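Keeping a car interior clean through winter

I do most of my car care in December, when any sensible person is indoors, and the inside of my old wagon gets the worst of it. Salt on the mats, fog on the glass, crumbs in places I can't reach. I've picked up a few habits over the years and I keep getting asked for them, so I'm putting them on one page.

Start with the mats. Take them out, let them dry completely and knock the loose stuff off before you bring any water near them. For salt stains I mix equal parts white vinegar and warm water, spray it on, leave it 15 minutes and blot with an old towel. Don't scrub! I did that to my first set and the pile never stood up again. Two rounds usually does it, but the driver's side sometimes wants 3.

The windshield is next. That greasy film on the inside is half the reason it fogs up, and regular glass cleaner just moved it around for me until I switched to two cloths - one damp, one dry. I wipe up and down on the inside and side to side on the outside, so I can tell which side a streak is on.
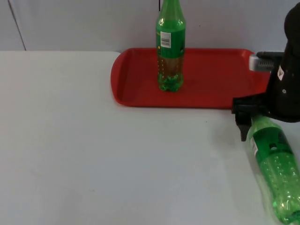
For the vents I use a cheap soft paintbrush, with the vacuum hose held right next to it (a second pair of hands is nice but you'll manage). Cup holders get a squirt of dish soap on a damp sponge, then a wipe with plain water. If yours lift out, wash them in the sink and be done with it.

Door seals are the one everybody skips. Mine froze shut one morning in the Grima parking lot and I climbed in through the hatch in my work clothes, so now I wipe them down and rub in a thin coat of silicone grease before the first hard frost. Keep it off the glass, it's a pain to get off.

And check under the seats while you're down there. Last time I found a glove, two pens and nearly 300 sunflower seeds.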